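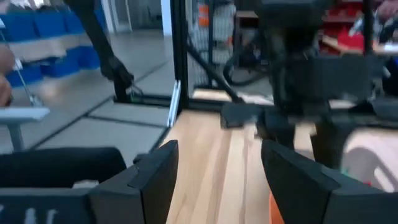 Iolanda Damasceno wrote in to ask why I keep recording new examples when I already have 400 of them, and whether the old ones wouldn't do if I just trained longer. I gave her a short answer by email and promised a longer one.

Training longer didn't help. I tried it in November, on the first set. The arms got very good at the starting positions I had used and stayed poor at everything else. When I went back through the recordings, I saw that I had begun nearly all of them with the part in the same corner of the table. I'm right-handed and that corner was easy to reach.

So now I work from a list. Before each session I write out 85 starting positions, shuffle them, and go down the page. Both arms have to go back to rest between examples – I used to skip this, and the model learned to expect one arm already halfway over.

I also keep the failed tries. If I fumble a grasp and then recover, it stays in, marked as a recovery. If I give up, it goes in a separate folder and isn't used for training yet. Corina Lüthi thinks I should throw those out. We haven't settled it.

The wrist view is the one I check first. The other arm moves through it fast and blurs, and for a while I slowed down to avoid that. Then the model was slow too. I've gone back to normal speed and accepted the blur.

A good session gives me roughly 100 examples, counting the ones I end up cutting. After that my hands get sloppy and I start taking shortcuts, so I stop.

The next set is for handing a part from one arm to the other. I have 140 of those so far – most of them left to right, so the next list will be all right to left.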